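Why Do Wet Plates Dry Faster Standing Up?
By Sandra Heywood

I used to dry every single plate with a towel when I was a kid in Griltport, and my arms got so tired! Then my aunt bought a dish rack, and I started wondering how a bunch of bent wires could do my chore for me.

It all comes down to gravity. When a plate lies flat, water sits in the middle like a tiny pond. Stand that plate up and the water slides to the bottom edge, gathers into drops and falls off. The only water left is a thin film, and thin films dry quickly.
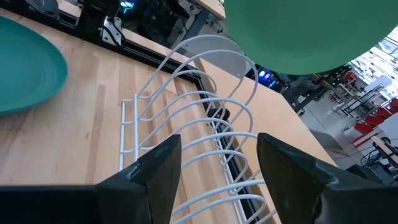
Air does the rest of the job. Tiny bits of water (scientists call them molecules) are always leaping off a wet plate and floating away. We call that evaporation. A plate in a rack has air touching its front and its back, so water can escape from both sides at once. Stack your plates in a pile and the air can't get in there.

So why wires? Well, a wire only touches a plate in a couple of small spots, and everything else stays open to the air. Lots of wire racks also wear a coat of plastic, a bit like a raincoat, to help keep the metal from rusting.

Want to test it? Take 2 plates that match, and ask a grown-up if they're okay to use. Dip both in water. Lay one flat on the counter and stand the other in a rack. Check them every few minutes and write down what you see. I tried this in December with my kitchen window shut, then again with a fan going, and wow, the fan made a big difference!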